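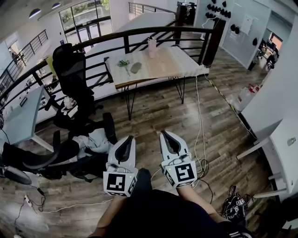
Both handheld grippers with marker cubes facing the wearer, table ahead, cables from the right unit running across the floor.

Subject: Re: [handheld-practice] Draft 9, section on floor cables and marker visibility
From: Filipa Correia
List: handheld-practice

Replying to the Trovorbridge comments on draft 9. My answers are inline. I have trimmed the parts where we already agree.

> The draft says that "cables shall be managed so as not to present
> a hazard." This can't be audited. Two sites could read it and do
> opposite things. We would like either a required routing or a
> required check, and we don't much mind which.

Agreed, the sentence is too weak. I would go with a check. A required routing assumes a fixed workstation, and most Odoi sites record in ordinary rooms where the furniture is not ours to move. In the attached view the cables from the right gripper trail over a plank floor and loop near a black bag. A second cable hangs from the side of the table to the floor, and there is another at lower left ending in a plug. A rule written only for the gripper cables would miss the last two.

Proposed text for 4.2:

4.2.1 Before the first take, the operator shall walk the full path to be used in the take with the grippers in hand and the cables attached.
4.2.2 Any cable crossing that path shall be moved, taped flat or carried on the body.
4.2.3 Cables belonging to the room are subject to 4.2.2 in the same way as cables belonging to the equipment.
4.2.4 A hanging cable within arm's reach of the work surface shall be tied back or recorded in the session sheet as left in place.

> On floor tape: our operators took yellow and black as a walking
> boundary. Murkesance uses it for the edge of the tracked area.
> Please pick one.

I would prefer not to give tape any meaning in the standard. Striped tape is already on many floors before we arrive, and an operator has no way to tell whether it is ours. Suggest:

4.3.1 Floor tape shall not be used as the only indication of a limit.
4.3.2 Where tape is present, the session sheet shall state its meaning, or state "none."

> Section 5 requires that the marker cubes be "visible at all
> times." No manipulation task meets this. Wrists turn.

Correct, and it was my wording. The intent was a start condition. With both grippers held forward, as in the attachment, the printed faces point back at the head camera and neither is covered by a sleeve or a finger. That posture is easy to hold and easy to check. Replacement:

5.1 Each take shall begin and end with both grippers held forward of the body, with at least one printed face of each cube unobstructed.
5.2 The posture in 5.1 shall be held for 12 frames or more.
5.3 Loss of marker visibility between these points is not a fault by itself. Takes with more than 56 consecutive frames lost on either hand shall be flagged for review.

The 56 comes from the Trikier replay tool, which stops interpolating past that length. If Trikier changes the tool, the number should move to an annex.

5.4 (new) Additional markers in the room, including any fixed to bags or cases, shall have IDs distinct from those on the grippers.

I want 5.4 in because a marker on a bag is easy to overlook. If its ID is duplicated, the fault is found only in processing. At Murkesance a duplicate went undetected for 2000 takes.

> Indicator lights: is green a requirement?

No. Colors differ between firmware builds. The draft should say that the operator confirms the state of each unit by the method given in its manual, and leave it there.

> Seating. Please add a minimum clearance to chairs.

I have left this open. Office chairs roll, so a distance measured before the session doesn't hold during it. A jacket over a chair also changes how far it sticks out and can catch a trailing cable. I could accept "movable seating shall be placed outside the path walked under 4.2.1," with no figure. Does that work for Trovorbridge?

Objections to 4.2 and 5.1 by the end of November, please, on the list and not to me directly. Section 6 (storage of containers along walls) is unchanged from draft 9 and I have no comments on it so far.

Filipa

3 replies | 0 attachments hidden
Last updated: November
Contact list owner | Back to top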